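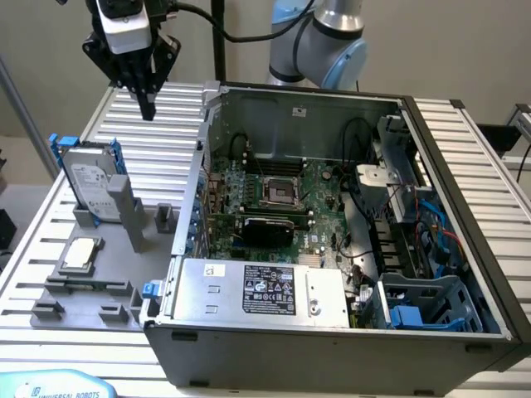
Labels stop printing partway through a batch, every time (Melo with Nesteo)

Posted Jun 17, 2024
7 min read

Hello everyone, and thank you in advance for your patience, as I tend to tell a story from the beginning even when the end would do. I look after the sheet music library at Altwood, where the community choir rehearses and where the cabinets have been filling up since long before I joined. We keep our catalog in Melo, and we print the spine labels and the folder labels through Nesteo, which reads a file that Melo exports. It has been a happy arrangement for years. I have very few complaints about either program and I want to say so up front, so this doesn't read like a rant!

The trouble began when we took in the Gunawan collection, which is a lovely thing to have been given: boxes and boxes of part songs, a good deal of sacred music, and a run of old operetta selections that the altos have already been through twice. With that added, the catalog stands at 3,095 titles. I decided that while I was at it I would relabel everything, old and new, so the shelves would match for once. I set up batches of 500, put in a fresh roll of labels, pressed Print, and went to make tea.

When I came back the printer had stopped after 47 labels. No error on the screen and no red light. Nesteo said "Job complete" in its cheerful green letters, as though 47 was what I had asked for.

What I tried first, in the order I tried it:

Printed again. Same result, stopped after the same label, which is a setting of Psalm 23 for upper voices.

Turned the printer off, counted to thirty, turned it on. Same.

Swapped the USB cable for the one from the scanner. Same.

Took the labels out and put them back in, because the guide in Nesteo's help pages says a crooked roll can make the printer think it has run out. The roll did look a bit crooked to me, so I had high hopes for this one. Same.

Removed the printer from the computer and added it back. This took most of an evening, as I couldn't find the sheet with the network name on it, and then remembered the printer isn't on the network at all. Same.

Printed the second batch instead of the first. Now, this one went straight through to the end! Every label, nice and straight. So did the third. I was so pleased that I nearly called it fixed and planned to do the missing ones by hand. But the first batch still stopped in the same place, and I knew it would bother me every time I opened that cabinet.

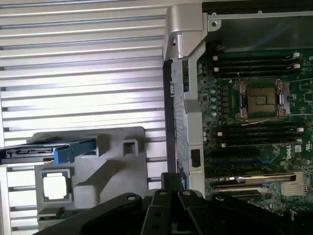

Issue 47-A

(That's our own filing number for it. I keep a notebook of library problems and I number them after whatever I was looking at when I wrote them down, which Irfan tells me is no way to run a notebook.)

The next thing I suspected was the update. Nesteo moved to version 2 back in April, and a few of the menus have shifted since then. I hadn't printed more than a handful of labels at a time after that, so it seemed fair to wonder. I went through the settings page by page and compared them with a printout I'd made the year before. The paper size was right, the margins were right, and "Stop on blank line" was ticked, just as it had been on the printout. I left it alone. Please remember that setting, as it comes back.

I also tried the export on the other computer, the one at the front desk that we use for ticket sales. I copied the file over on a memory stick, opened Nesteo there, and printed to a PDF so I wouldn't have to carry the printer down the stairs. The PDF had 47 labels in it. I'm a bit ashamed of how long I looked at that before it sank in. A different computer and no printer at all, with the very same result. The cable, the roll, and the evening spent adding the printer back had nothing to do with anything.

So it had to be the file. I opened the export in the plain text editor and scrolled down to the Psalm, and then to the line after it, and it looked perfectly ordinary to me. Title, composer, voicing, shelf number, number of copies, all with commas between. I had the window quite narrow, though, and the lines were wrapping anyway, so I don't think I'd have seen anything wrong if it had waved at me.

What turned the corner was a small accident. Melo remembers how you last sorted the list and exports in that order. I had been looking for a Christmas piece and had sorted by composer without thinking, and when I exported again and printed the first batch, it ran right to the end. Splendid, I thought. Then the third batch, which had been fine before, stopped early. The fault had moved! It was traveling with one of the titles, and all I'd done was shuffle it into a different part of the list.

After that it was only a matter of looking at whichever title came next after the last printed label, in both sort orders. In both cases it was the same one, an anthem from the Gunawan boxes. When I opened the record in Melo and clicked into the Notes field, the cursor was sitting two lines below the text. I had pasted the note in from an email, and the email had brought some empty lines along with it. Melo doesn't show them unless you click inside. The export writes them out faithfully, so in the middle of the file there was an empty line, and Nesteo saw the empty line and decided it had reached the end.

The fix, for anyone who has skipped down to here (I would have):

1. In Melo, sort the list so that you know the order. Title is easiest.
2. Export, and print the batch to PDF so you don't waste labels.
3. Look at the last label in the PDF and find the next title in Melo.
4. Click into every field of that record, the Notes especially, and delete any empty lines at the end.
5. Export again and repeat until the batch runs through.

You can also untick "Stop on blank line" in Nesteo under Job Options. I tried that too, and the batch did print to the end, but the anthem came out as two labels, one of them with nothing on it except a comma and the number of copies. I'd clean up the record first.

I found one other record with the same problem, further along, and that was all. The whole business took me the better part of a week of evenings, and the repair itself was pressing the backspace key.

I did write to Melo's support people, who answered the next morning and were very kind. They've added a note to look at trimming empty lines on export. They couldn't promise when. In the meantime I now paste everything into a plain text window first, and then into the record, and I've put a sticky note on the monitor so the others will do it too. 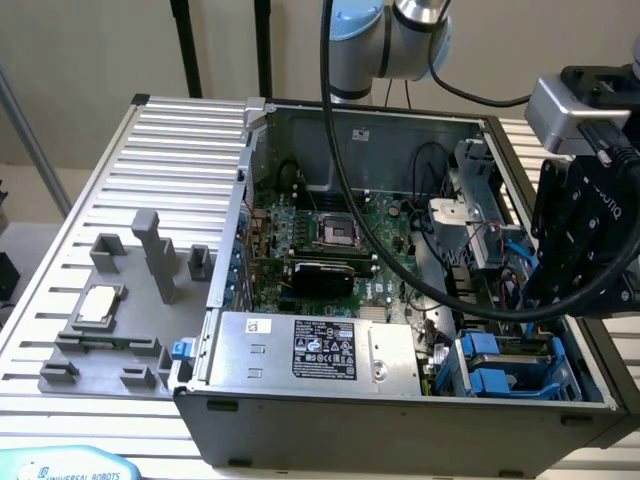

One more thing on the subject of pasting, as I have seen it come up in other tickets here. If you copy a title from a publisher's website you may also pick up curly quotation marks, and those are perfectly all right in Nesteo. I tested several. Straight quotation marks inside a title are the ones to watch, because the export uses them to mark where a field begins and ends. Melo is supposed to double them up, and on my tests it did, but only in the Title field. In Notes it left them single. I haven't had a job stop because of it, though I did get a label where the composer had slid over into the space for the voicing, and I spent a while trying to work out who "SATB, unaccompanied" might have been.

The relabeling is finished apart from the oversize scores, which need a different roll. I'm marking this as solved, and leaving it open for replies in case somebody else has the same thing with a different cause. Irfan did the accents and the shelf numbers after me and has kindly written up his part as well.

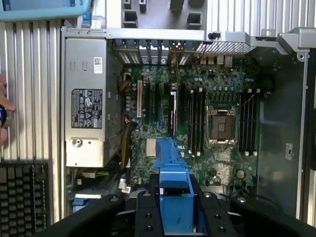
By Irfan Kusuma

Gilang Yeoh asked me to add this to the same ticket so that it stays together. I'll try to be brief, but I've been sharing a library with Gilang for a long time and it rubs off.

Once the batches were running to the end we had a proper look at what was on the labels, and two things weren't right. The first was accents. Dvořák had turned into a row of odd symbols, and so had every French carol. In Melo's export window there is a drop-down called Text Format, and ours was set to "Older programs." Choosing "UTF-8" and exporting again put every accent back. Nesteo reads it without being told anything. I suspect the setting dates from whatever we used for labels before Nesteo, and that we had gotten used to typing the names without accents and never noticed.

The second was shelf numbers. Ours begin with a zero in the small cabinet, and the zeros had gone missing on a good many labels, so that music from the small cabinet seemed to belong in the big one. That was my own doing, I'm sorry to say. I had opened the export in a spreadsheet to check it over and then saved it from there, and the spreadsheet took the shelf numbers for ordinary numbers and tidied the zeros away. If you want to look at the file, look at it in a text editor, or open it in the spreadsheet and close it without saving. If you must save, set the shelf column to Text while you're importing. Changing it afterward won't bring the zeros back.

We reprinted the small cabinet and stuck the new labels over the old ones. They hold well enough if you rub them down with the back of a spoon.

A question for anyone who reads this far: has anyone gotten Nesteo to print the voicing in bold only when there's a divided part? I can make the whole field bold or none of it. There's a Rules tab that looks promising, but whatever I type into it, the preview stays the same. I'd be grateful for a screenshot of a rule that works, even if it's for something else entirely.

Status: Solved (labels stopping, accents, shelf numbers)
Still open: bold voicing rule

Related tickets
Melo: Notes field keeps formatting from email
Nesteo: "Job complete" shown when labels are missing
How to keep leading zeros in shelf numbers
Melo: exporting only the titles added this season
Nesteo: switching between label rolls without losing margins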